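Keltitz notebook, 2 September 2022

Bedside clearing, second pass at the grasp scorer. August's version ranked candidates on depth alone and had a touching faith in cables. It would find the one loop standing proud of a pile, declare it a solid object and go for it with full confidence. The new one takes the head view and the wrist view and scores each grasp twice, then keeps the lower score. Pessimism as a research method – I should have started there.

Trained on 2000 labeled grasps, 300 of them from the Andville room, where the table is square and the results are suspiciously good. Held back 175 for testing. Don't touch those, whoever is reading this.

Round table by the bed, head view then wrist view:
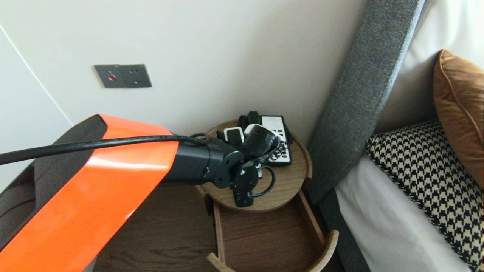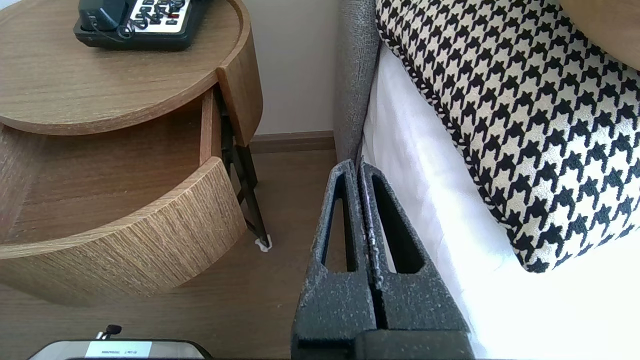
Depth is still bad on thin black cord. The two scores disagree most where a cord crosses something pale, and taking the minimum then throws out perfectly decent grasps on plugs nearby. So the arm has gone from reckless to dithering. I prefer dithering; it breaks less.

Tried the Magalhães filter on the wrist depth before scoring. It smooths the cords out of existence, so back to square one with nicer-looking plots. Off again.

To do: log both scores separately (currently only the minimum is saved, thank you, me). Rerun with the cord mask widened by 2 pixels. Ask Tivico if their calibration script expects meters or millimeters before I lose another afternoon to it.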